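The Last Summer of the Urholm Laundry

Behind the harbour in Urholm there is a long brick building where, for 95 years, the sheets of other people were made clean.
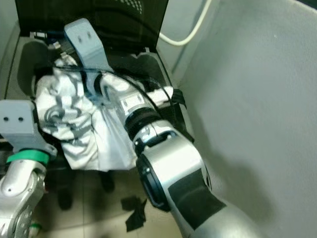
I came to the town for a different reason. I wanted to write about the ferry, and on my first evening I took a room in a guest house on the hill. The sheet on my bed was stiff and smelled of almost nothing. When I lay on it I could feel the lines where it had been folded. At home I wash everything at 40 degrees and throw it over a door, so for me this was a small luxury, and in the morning I asked the owner how she did it.

"I don't," she said. "It goes down to Jia."

Jia is the name of the laundry, and it was also the name of the woman who bought it when the second owner retired. She died before I could meet her. Her nephew, Muchen Jiang, has run the place for the last sixteen years, and he will close it at the end of the season. He told me this in the first five minutes, while he was looking for a chair for me.

The work begins at half past four in the morning. The bags come from the guest houses, from the two hotels and from the ferry company, and they are emptied on a long table and divided. Tablecloths are the worst, Muchen says, because of candle wax. Napkins are easy but there are so many of them. In July the laundry washes 4000 kilos in a week. In December it is much less, and in those dark weeks he used to repair the machines himself, with a lamp tied to his head and the radio playing football results from a country he has not visited since he was a boy.

I had imagined that a laundry was a place of water. It is more a place of heat. The big ironing machine, which everyone calls the Jokance after the name on its front plate, has a roller that is kept at 190 degrees. Two people feed a damp sheet in at one side and two people catch it on the other. The four of them have to walk, reach and step back at the same speed, and after some minutes I noticed that they were breathing together also. The conversation never stopped. They spoke about a wedding, about the price of diesel, about somebody's knee.

Zihan Han has stood on the catching side since she was nineteen. She has thin white marks on her wrists from the early years, before she learned where to hold. She let me try. You take the two corners between thumb and first finger, you pull a little outwards and never down, and you bring your hands to the hands of your partner. I did it wrong many times. My corners did not meet, and the sheet hung between us like a tired flag. Zihan took it from me, shook it once and it was straight.

"You are thinking about the middle," she said. "The middle will come by itself."

There is a book in the office where every customer has a page. Some pages have only a name and a number, others are nearly letters. One hotel wants its pillowcases folded in three, with the opening inside. A retired dentist sends six shirts each month and a note about the weather. The oldest page I found belonged to a boarding house called Nakevia, which burned down long ago. On that page somebody had written, in careful blue ink, "lady in room 4 does not like starch". I read it several times. I don't know why it touched me so much — perhaps because the lady, the room and the starch are all gone, and the instruction is still waiting to be followed.

Why does a place like this close? I asked many people and received many answers. The hotels were bought by a group on the mainland, and the group has a contract with a plant 200 kilometres away. A lorry takes the bags in the evening and brings them back two days later. It costs less, even with the lorry. The guest houses would like to stay, but they are too small to keep such a boiler burning. The boiler itself needs a new part that is made only on order. Muchen showed me the price, and then he put the paper back in the drawer, under some rubber bands.

He is not bitter, or he does not show it to a visitor. He has been offered work at the harbour office and he thinks he will accept. The building belongs to the town, which has not decided what to do with it. Zihan will go to her sister in the south for the winter. She has asked to have the wooden bench from the changing room, and he has said yes, but they have not yet found a person with a trailer.

On my last morning I walked down while it was still dark. The windows were yellow and wet on the inside, and steam was coming from the pipe above the door and going out over the boats. A man was waiting with his dog and one bag. He told me that he has a washing machine at home, a good one. He has brought his bed linen here every second week since his wife died, he said, because he never learned to fold a fitted sheet. Zihan had promised to show him before the end of August.

I have thought of his lesson since then, and I hope they had time for it. I wrote to Muchen to ask, but it was the busiest week of the year, and his answer was only about the boiler, which was still working.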